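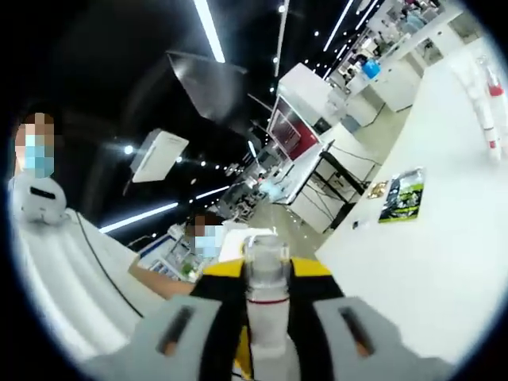 December 11, 2023

Stud traction, boots on artificial turf. Carrying on from the last entry, same rig, same turf tray.

Started with the Brosetti boot, moulded sole, left foot. Fitted it to the dummy foot and laced it as tight as it would go. Last time the heel was lifting inside the boot when the plate turned, and we were measuring sock slip as much as stud grip. Ntombi suggested packing the heel with a strip of inner tube. Did that. The heel now stays put and the trace starts cleanly instead of with that little hump at the front.

Load set to 2,000 newtons on the dial. Zeroed the Brouwer cell before the first turn and again after every change of boot. It still drifts if left on zero for a long while, so don't zero it, go for tea and come back. I have lost readings that way before.

Ran nine turns with the Brosetti. First one thrown out because the tray shifted against the stop (clamp not done up, my fault). The rest are in the sheet under the boot name. The shape of the curve is the same each time: quick rise, flat top, then a drop when the studs break out of the infill. The drop comes a bit earlier on the later turns. I think that is the infill being pushed aside and not the boot, as raking it back by hand brought the drop back to where it was.

Which means the raking matters, and we have not been doing it the same way. Ravinder rakes in one direction and levels with the board. I had been going round in circles. From now on: rake along the length of the tray, turn the tray, rake again, level with the board, drop the roller on it once each way. Wrote this on the card taped to the rig as well.

Then the Vuvari boot, bladed sole. Harder to seat. The blades sit on top of the fibres until the load comes on, then go in all at once with a thump. Worst reading was on the first placement, when one of the front blades landed on the seam. Moved the tray over so the seam is clear of the whole forefoot. Should mark the seam with tape on the edge of the tray so we can find it when it is full of infill.

Peak torque with the Vuvari is higher than with the Brosetti on every turn. Not surprised, but I don't want to put much on it yet. The Vuvari pair is new and the Brosetti pair came back from the under-18s with most of the season's training on it. The outer studs are rounded off. Need a new Brosetti pair before anything is said to Borkari, who will only look at the top line of the table and order kit from it. 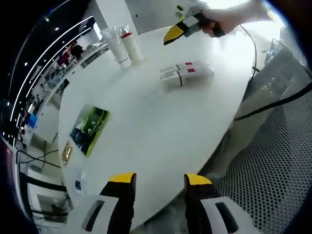 At the white oval table.

Checked the sheet afterwards. Row 1,255 has the wrong boot against it. It says Vuvari but the time matches a Brosetti turn. Corrected and left a note in the end column. Please don't overtype a row without leaving a note, even if the mistake is plain.

Ravinder asked whether we should be doing this wet. Yes, at some point. Most of the matches these boots are worn for are played in the evening with the pitch watered or rained on, and a dry tray only tells us about a dry tray. Problem is getting the same amount of water in each time. Watering can with a rose is no good, it digs holes in the infill. Garden sprayer might do it. Weigh the tray before and after and use the difference. The tray will have to come off the plate for that, and it is a two-person lift.

He also brought up the straight-line test – pulling the boot forwards, no turning, as for a winger stopping hard. The rail for it is still in the store, missing one end stop. Not this month.

Other bits:

The plate bearing is making a noise at the end of its travel. Greased it, noise went, came back later. Readings with the plate empty look the same as in April so I am leaving it for now, but listen out.

Infill bag nearly finished. The new bag must come from the same supplier. If it doesn't, stop and start a new sheet.

Spare laces are in the drawer under the vice.

To do:
Ask for a new pair of Brosetti in the same size – Ntombi
Tape on the tray edge for the seam – me
Borrow or buy a sprayer – Ravinder
Repeat 2 of the Vuvari turns with the seam out of the way and compare with the first lot – me

Left the Vuvari boot on the dummy foot with the load off. The tray has been raked but not rolled.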